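Why a Town Should Keep Its Evening Classes

Each fall the district council of Brerkton reviews what it spends on adult evening education, and each fall the same proposal returns: close the classrooms at Hestside after 5 p.m. and direct residents to courses they can follow at home. The proposal is put forward in good faith. We believe it is mistaken, and that the council should decline it. 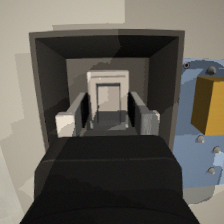
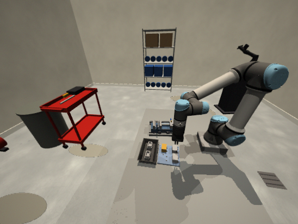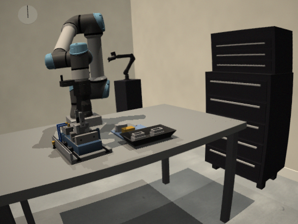 Computer-rendered views: a dark open bin, top; robot arms, center and bottom.

The case for closure rests on cost per enrollment. Last year 678 residents registered for at least one evening course, against a target of 1,000. On that measure the program falls short. The measure, however, counts a person who attends a single bookkeeping session in the same way as one who completes two terms of English and goes on to sit the state examination. A figure that treats these two residents alike tells the council very little about what its money has bought.

It also leaves out the families. Many of those enrolled are parents who had not been inside a classroom since their own school days. Teachers in the day schools report that such parents are more willing to attend conferences, to ask about homework and to question a placement decision they do not understand. These effects appear in no line of the evening budget, although the district pays for their absence elsewhere.

Supporters of home study point to Kastura, where evening instruction was moved entirely online. The comparison deserves care. Kastura is a compact town with reliable service in nearly every household. The outlying roads of our own district, and most of the Chambi valley, do not enjoy the same coverage. A resident there who loses a connection in the middle of a lesson has lost the lesson. Home study should be offered to those who want it. It should not become the only door.

There is a further matter of attendance. A course with a fixed hour and a known room makes a claim on a person's week. Those who work changing shifts often say that the Friday class is the one appointment they are able to defend, since employers and relatives alike will respect a place and a time. A recorded lesson can always be watched tomorrow, and for a tired adult tomorrow is easily put off again.

None of this excuses the program from improvement. The catalog is too long. It lists 40 courses, of which 9 drew fewer than five students, and several have been carried forward out of habit. Registration still requires a visit in person during working hours, an odd demand to make of people who are applying to study at night. Bus service ends before the last class does. Each of these faults can be corrected at modest expense, and each has probably kept more residents away than any lack of interest.

We therefore ask the council to renew the evening budget for two years, to shorten the catalog, and to open registration by telephone and mail. We ask also that completion be reported alongside enrollment, beginning with the October term, so that the next review may proceed on better evidence than the last.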